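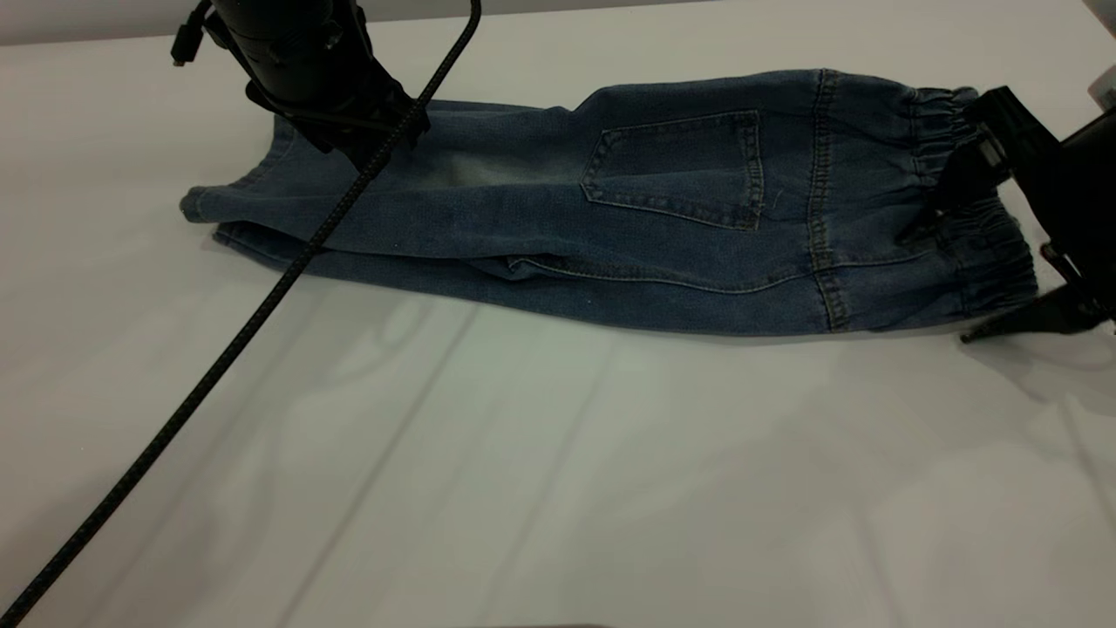 Jeans are the hardest-working thing in my cupboard, and I bet they are in yours too. I wear mine for climbing, for painting, for sitting on muddy logs, and they hardly complain. But have you ever stopped and had a proper look at a pair? I do it all the time (my family have learned to wait). The best way is to lay them on a table with one leg folded over the other, like the blue ones on the white tabletop, and then start looking at the thread. See the pocket? It has two rows of stitches going round it, in a tan colour that stands out against the blue. Then there's the stretchy, bunched-up bit at the right-hand end, all ripples. I want to tell you about every one of those things, and then we'll do some folding!

Why are they blue?

The cloth is called denim, and it is made by weaving threads over and under each other, like a basket but much, much smaller. In most blue denim the threads going one way are dyed blue and the threads going the other way are left white. Turn up the bottom of a jeans leg and look at the inside. Paler, isn't it? You're seeing more of the white threads on that side.

The blue dye is called indigo. It's a funny sort of dye and it doesn't soak right into the middle of the thread. It mostly sits on the outside, a bit like the shell on a chocolate sweet. So when you kneel and crawl and slide, the blue gets rubbed away and the white inside begins to show. Have a look for a pale patch on your own pair. Mine are on the knees, and there's another on one back pocket from a wall I like to sit on. Sometimes the people who make jeans rub patches on specially, before the jeans ever get to a shop, so that brand new ones look old. My gran thinks this is the silliest thing she has ever heard.

Why is the stitching a different colour?

You could sew blue jeans with blue thread and they would hold together just as well. The tan thread is there to be looked at. It's called topstitching — stitching on the top, where everybody can see it. Two rows side by side make a seam good and strong, and you'll often find them round pockets, where hands and conkers and bits of string are always pulling at the cloth.

And the stretchy part?

Denim on its own doesn't stretch very much. To make a part that does, somebody sews elastic to the cloth while the elastic is pulled out long. When they let go, the elastic springs back to its short size and drags the denim with it, and all the extra cloth has to go somewhere, so up it puffs into little ripples. Try it with a rubber band and a strip of paper. Stretch the band, tape the paper along it, let go gently and watch what the paper does!

Let's fold some jeans

My friend Adjoa Adjei taught me this when we shared a room at Takel camp, where we each had one tiny shelf and she had brought 6 jumpers. You'll need a pair of jeans and a flat place to put them. A desk is lovely, but a clean bit of floor or a made bed will do.

1. Empty the pockets. All of them, even the tiny one if there is one. I once washed a whole packet of tissues and we were picking white fluff off everything for days.

2. Lay the jeans out flat and smooth them with your hands, starting at the waist and going down to the feet.

3. Fold one leg over on top of the other so the seams are together. You should have one long shape now. It's fine if the bottom leg peeks out a little.

4. Pull the pocket flat if it has gone wrinkly, and give any thick seams a pat.

5. Look over the rest of your table before you go on. You want plenty of clear space next to the jeans for the next fold, so shove your books and pencils off to one side.
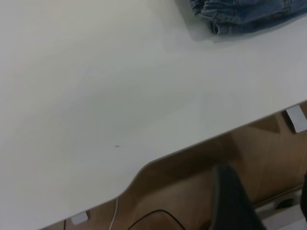 6. Bring the feet end up to the waist. Now the long shape is half as long.

7. Fold it over once more, and there you are, a fat blue parcel that fits on a shelf.

My first go took me 2 minutes and looked like a squashed sandwich. Now I can do it in 15 seconds if I'm racing somebody. The gathered bit never wants to lie flat, by the way, so let it be puffy and put that side underneath.

Something to try

Find the oldest jeans in your house and the newest (ask first if they aren't yours). Put them next to each other by a window. Which is bluer? Where are the pale places, and what do you think rubbed them? Draw both pairs and colour in the faded bits with the side of your pencil.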